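Donham evening talk, 21st January
Can a machine do the chores yet?
Speaker notes, Chie Yokoyama

Start with the question I get asked most: when can I buy one that tidies up? Say "not yet" early on, then spend the 15 minutes on why.

Washing machines and dishwashers are fine because we load them. Loading is the hard bit. Same at Turness, where the presses run themselves and people still fill the trays by hand.

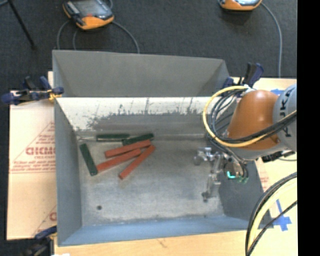
3 min read

Leave the slide up. Green and red blocks in a metal bin, KUKA arm, gripper over one end. A child would clear that bin without looking. For the arm, blocks lying against each other or close to a wall are awkward, as the fingers need room on both sides.

Our count from the Bagheri trial: 200 picks tried, 158 good on the first go. Pause here. Fine for a lab, no use on a shift. Turness want fewer than one miss in 1,000.

Then the home. Socks, wet plates, a drawer that sticks. Much worse than blocks. Mention the towel folding if time allows, skip if not.

Next trial is in April. Take questions. Someone will ask about cost, so have the Manus quote to hand.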